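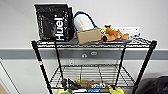 Can a powder really replace lunch?

The founder of Drutano, a small meal powder company in Durnwood, gave up lunch 3 years ago and wants the rest of us to follow. I went to see her in February 2020, on a full stomach.

"People waste so much of the day deciding what to eat," she told me. I said I rather like deciding what to eat. She smiled and kept going. Her powder, she says, takes 20 seconds to mix and keeps a person full until dinner.

Full by whose measure? The company asked 100 customers, all of whom had already bought the stuff. "They're our toughest critics," she said. I asked whether anyone who quit after the first bag had been included. They hadn't - "but that's something we'd like to do."

She was on firmer ground with cost. Her own lunches used to come from Avcı, the bakery across the street, and she reckons she was spending $10 a day there. Fair enough, though a cheese sandwich made at home would have fixed that too.

What about chewing, or sitting down with other people? "You can still sit with them," she said. "You just finish first."

A new flavor is due in April. I tried the vanilla before I left and it tasted like sweet oats and chalk. She asked if I felt full. I did, but then I'd eaten at Avcı on the way in.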